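Rasholm table tops: frequently asked questions
Last changed: September 9, 2026

Home / Table tops / Legs and frames / Care / Questions

We receive many of the same questions by e-mail, so we collected them on this page. If your question is missing, please write to us or come to the shop in Trokemton.

Ordering

Can I order a table top without legs?
Yes. Most of our customers do it like this. The top comes with threaded inserts on the underside only if you ask for them in the order form. Without them you can screw directly into the top, but please check the length of your screws first. The top is 22 mm thick, and a screw that is too long will come out on the upper side. We cannot repair this.

What is the longest top that you make?
268 cm. For a longer table we recommend two tops on one frame. There will be a visible joint between them, and we can cut both from the same batch so that the colour is the same.

Do you cut to my own measures?
Yes, in whole centimetres. Please write the length first and then the depth. The smallest depth is 60 cm. A top that is cut to measure cannot be returned, so please measure twice, also at the back of the room, where the walls are often not straight.

Can I change the order after I paid?
You can change it until we send you the message "Your top is in the workshop". After this message we have already started to cut.

Do you sell to schools and offices?
Yes, and we can send an invoice with 30 days to pay. The price is the same for everybody.

Delivery

Will the top fit in my lift?
For the longest size you need a clear space of a little more than 268 cm, measured from corner to corner. One customer had a lift of 267 cm, and we had to carry the top up by the stairs. If you are not sure, send us the measures of the lift and also of the door of the lift.

Do you carry it into the flat?
The normal delivery is to the street door. Carrying up the stairs is possible at an extra price, which depends on the floor. Please tell us also if the staircase is a narrow one that turns.

How long do I have to wait?
Standard sizes leave the workshop within two weeks. Measured tops need four weeks. In September we are usually slower, as many orders come at the same time after the summer.

The packaging was damaged. What should I do?
Please take a photo before you open it and write this on the paper of the driver. Then open it the same day. We need to hear from you within three days.

Surface and care

Which colours do you have?
Light, brown and dark. The dark one is our most ordered colour for work tables. It shows dust more easily than the others, and it also shows the marks of fingers during the first weeks. With normal wiping this becomes less.

How do I clean it?
With a soft cloth and lukewarm water, with a little washing-up liquid if needed. Wipe it dry afterwards. Do not use the rough side of the sponge, vinegar, or any cleaner that has sand in it.

What is Grevari, and do I need it?
Grevari is the care oil that we send with every top. Use it twice in the first year and then once a year. A small amount is enough for a whole table. Let it stand for the night before you put things on it. Used cloths must be laid flat outside to dry, as cloths with oil can start to burn when they are folded together.

Can I put a hot pan on it?
No, please use a mat. The top does not burn from a pan, but you may get a pale ring. On the brown and light tops it is sometimes possible to oil the ring away, on the dark top almost never.

Can I stick tape on it?
Paper tape, yes, if you remove it the same day. Stronger tapes can pull off the oil.

Guarantee and contact

How long is the guarantee?
Five years for bending and cracks. It does not cover scratches, or tops that stood outside or directly above a heater.

Are you the same company as Nguyen-Tran?
Nguyen-Tran is the name of our company and Rasholm is the name of the table tops. On your bank statement you will see Nguyen-Tran.

Can I see the tops before I buy?
Yes, in Trokemton we have all three colours. We can also send small pieces by post. They are free, you pay only for the stamp.

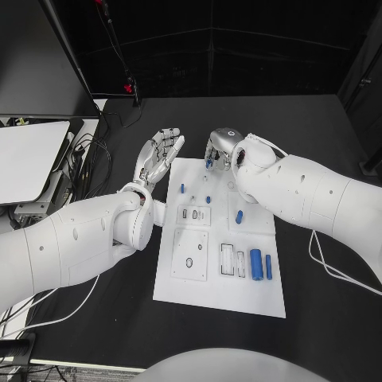
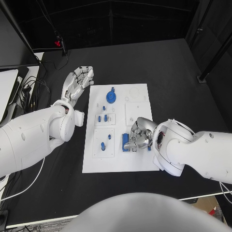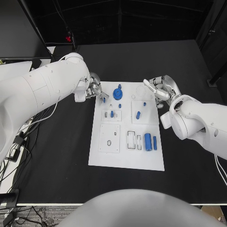 All three pictures: table top in dark, with a white board lying on it.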